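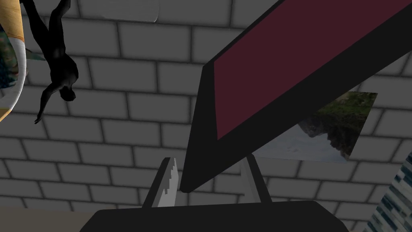 Fig. 1. Gripper view in the simulated kitchen, with the maroon and black panel on the right.

Report on our visit to the Feltmont open day

Our group went to Feltmont in September as part of the automation module. The firm tests robot arms in simulation before any hardware is bought. We saw 2 demonstrations, each lasting 30 minutes, and had time for questions after the second.

The first was given in Gemance, the software used to build the rooms. The brick wall, the picture on it and the black figure are all models, and the lighting is set by hand. We were told the library holds 366 objects. The view we followed on the screen was the one from the gripper, so it took a while to work out which way up things were. 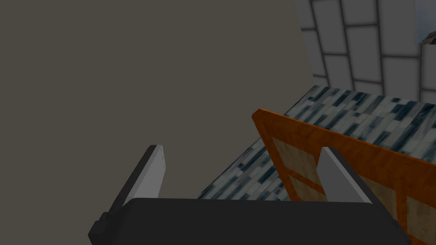 Vutitport project group

The second demonstration dealt with cupboard doors. In Fig. 2 the fingers are open and there is nothing between them. The orange wooden door is behind the right finger, below the speckled worktop, and a large grey surface takes up much of the left side. Our guide said tight spaces like this are hard to plan for.

We asked 3 questions, mostly on how the Stöcker controller deals with contact. The answer on friction was short and we need to read more on it before the next report.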